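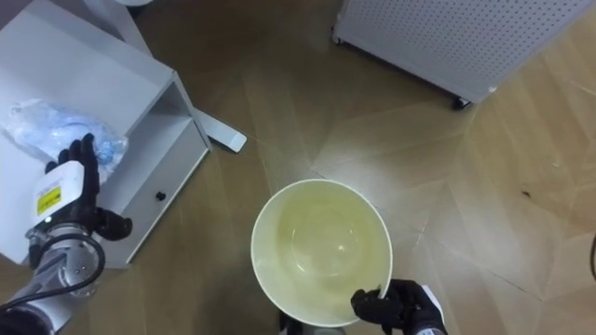

# Foire aux questions : la collecte de démonstrations chez Sivaleo

Je reçois souvent les mêmes questions par mail, alors j'ai fini par tout mettre au même endroit. Je complète quand j'ai cinq minutes (donc pas très souvent, pardon !).

## C'est quoi, au juste, un « épisode » ?

Un enregistrement complet d'une tâche, du moment où les bras quittent leur position de départ jusqu'au moment où ils y reviennent. On garde la vidéo de la tête, les angles des articulations et les commandes des mains. Si je m'arrête au milieu pour répondre au téléphone, l'épisode part à la poubelle.

## Combien en avez-vous pour l'instant ?

2072 dans le jeu Cluma, qui regroupe tout ce qui est rangement et transvasement à la maison. J'aimerais bien vous dire que chacun est une petite merveille, mais il y a des jours avec et des jours sans.

## Pourquoi autant d'emballages en plastique ?

C'est ce que le modèle rate le plus ! Un sachet transparent et froissé, ça brille, ça change de forme dès qu'on pose les doigts dessus, et on voit le contenu à travers. Avec une boîte en carton, on apprend vite où est le bord. Avec un sachet, il faut montrer plein de prises différentes : par un bout, par le dessus, en pinçant juste le film. Je varie exprès, même quand j'ai trouvé une prise qui me plaît.

## Les deux mains travaillent toujours ensemble ?

Dans Cluma, presque toujours. Une main s'occupe du sachet sur le meuble, l'autre tient le saladier par le bord. Au début je pilotais une main puis l'autre, bien sagement, et le modèle a appris à attendre entre chaque geste comme s'il faisait la queue à la poste. Maintenant je bouge les deux à la fois dès que je peux.

## Vous pilotez avec quoi ?

Avec le poste Oshima, une paire de gants et un casque. Il faut un moment pour s'y faire, surtout pour les doigts : on serre trop, tout le monde serre trop. Je conseille de s'entraîner une après-midi complète avant d'enregistrer quoi que ce soit.

## Il faut un décor neutre, un fond vert ?

Surtout pas. On veut du vrai sol, des vrais meubles, des reflets sur le parquet. Je déplace le mobilier à roulettes entre deux séries et je change la position de départ du saladier. En revanche je ne touche à rien pendant une série, sinon je ne m'y retrouve plus au moment du tri.

## Vous gardez les épisodes ratés ?

Ça dépend du ratage. Si l'objet glisse et que je le rattrape, je garde, et avec plaisir : le modèle a besoin de voir comment on se sort d'une mauvaise prise. Si l'objet finit par terre hors de portée, je le range à part avec l'étiquette « échec ». Si c'est moi qui ai oublié la consigne, je supprime et je ne dis rien à personne.

## Qui écrit les consignes ?

Moi, en français, avec 2 formulations par tâche : une courte (« mets le sachet dans le saladier ») et une plus bavarde, comme on parlerait chez soi. Évitez les « truc » et les « machin ». Je sais, c'est tentant.

## Combien de temps dure une séance ?

2 heures, pause comprise. J'ai essayé plus long, et mes gestes de fin de journée étaient tellement mous que ça se voyait sur les courbes.

## Où vont les fichiers ensuite ?

Ils partent sur Zindton, notre outil de relecture, qui signale les images manquantes et les décalages entre caméra et moteurs. Comptez 24 heures avant de les voir apparaître dans la liste. Inutile de renvoyer le même lot trois fois, ça crée des doublons et c'est moi qui les nettoie…

## Je peux proposer une tâche ?

Oui, avec joie ! Dites-moi quels objets, où ils sont au départ et où ils doivent finir. Pas de liquide pour l'instant, ni rien de coupant. Le linge, je veux bien, mais soyez patients : la file est déjà longue.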